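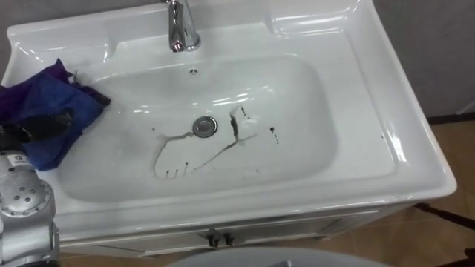
**How can builders take out a wall without the upstairs falling down?**

They hold everything up with strong metal props first, then slide a steel beam in where the top of the wall used to be, and the beam does the holding from then on.

# The wall that went away

by Lucero Ospina

I work for a small building firm called Sirnano, and I get asked about walls a lot. Mostly by children! Grown-ups want to know how much it costs and how dusty it'll be (very). Children want to know whether the bedroom is going to land in the living room. I think the children are asking the better question, so I'm going to have a proper go at answering it.

## Two sorts of wall

Walls inside a house come in two sorts. Some are only there to split one room from another, a bit like a curtain that has gone hard. If you took one away, the house wouldn't mind at all. Builders call these partition walls.

The others are working walls. They have something heavy sitting on top of them, perhaps the floor of the room upstairs, or another wall, or part of the roof. We say they are "load-bearing". Load means the weight, and bearing means carrying, so it's a wall that carries a weight.

The tricky part is that they can look exactly the same. Same paint, same skirting board, same picture of somebody's gran hanging on it. You may have seen a person knock on a wall and listen with a clever face. I do it too! But knocking only tells you if the wall sounds hollow, and some hollow walls are working walls, so you mustn't trust a knock.

What we do is look at the floor upstairs. Under the carpet there are floorboards, and under the floorboards there are long, strong pieces of wood called joists. They lie side by side, all pointing the same way, and their ends need something to rest on. If they're resting on our wall, it's a working wall.

## Try it with books

You'll want three piles of books, all the same height, and two rulers.

1. Stand the piles in a row, with gaps between them a bit shorter than a ruler.
2. Lay one ruler from the first pile to the middle pile, and the other from the middle pile to the last.
3. Pretend the rulers are joists. You've made an upstairs floor!
4. Put a toy on each ruler.
5. Now pull the middle pile out.

Crash. Both toys are on the table, and you have found a load-bearing wall.

Do it again, but this time ask a friend to hold up the ends of the rulers with their fingers before you pull. The toys stay put. Your friend is now a prop, and they'll get bored quite soon, so you need something else to take over. In a real house that something is the beam.
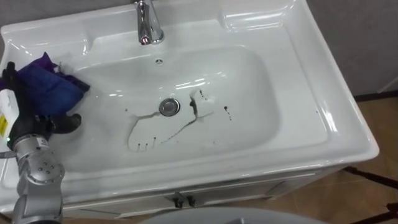 Real props are much better than fingers, of course. They're steel tubes, one inside the other, with a big screw thread so you can make them longer or shorter. You stand one on a thick plank, wind it up until it's snug against whatever needs holding, and stop. Snug is the word I use to every new person on the team. If you keep winding you can crack the ceiling, and if you don't wind enough the ceiling can sag and crack anyway.

## The job at Bosmont

I'll tell you about a real one. In May we took out a wall in an old brick house in Bosmont. The family wanted one long room downstairs in place of two poky ones, and their wall was a working wall. I had looked under the bedroom carpet and there were the joist ends, sitting right on top of it.

Before anyone picked up a hammer, a structural engineer came round. Structural engineers work out how heavy things are and how strong other things have to be. It's a lot of sums. She measured the upstairs floor and the brick wall on top of it, and then she imagined people in the bedroom, and furniture, and everybody jumping about at a party. Her answer was a steel beam shaped like a capital letter I if you look at it from the end.

The gap we were making was 2,292 millimetres wide, and the beam had to be longer than that so its ends could rest on the brickwork at each side. Under each end we put a padstone, a big solid block that spreads the weight out. Think of walking on snow. In ordinary shoes you sink, in snowshoes you don't, and a padstone is the snowshoe.

Then we put up 16 props. It looked like a little metal forest and I had to turn sideways to get through it with my tea.

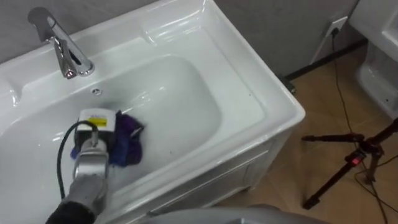 After that we took the bricks out one at a time, from the top. People expect an enormous swinging ball, and I'm sorry to say we've never owned one. We use a small chisel and a hammer, and we go gently. Lots of old bricks come out whole and can be used again in a garden wall.

Lifting the beam was the noisy bit, with everybody shouting "up your end!" at each other. We use a winding machine to raise it, and there's a gang of us to steady it. Once it was sitting on its padstones we packed the tiny space above it with stiff mortar and left it to set hard. Only then did the props come down, a little at a time.

The whole thing took 9 days, and plenty of those were spent plastering and sweeping.

## Questions I've been asked

**Does the beam get tired?**
Steel doesn't get tired just from sitting there holding up a bedroom. It does bend, but by such a tiny amount that you'd never see it. The engineer checks that too.

**What if there's a fire?**
Very hot steel goes weak, so we wrap the beam in special boards that keep the heat away from it for a while. You can't see them once the plaster's on.

**Can I help take a wall down?**
Not the wall, sorry. You can help by drawing a plan of your own home, though. Draw the downstairs on one sheet and the upstairs on thin paper, put the thin sheet on top and hold them against a window. Any place where an upstairs wall is right over a downstairs one, colour it red. Those are walls I'd want to look at very carefully.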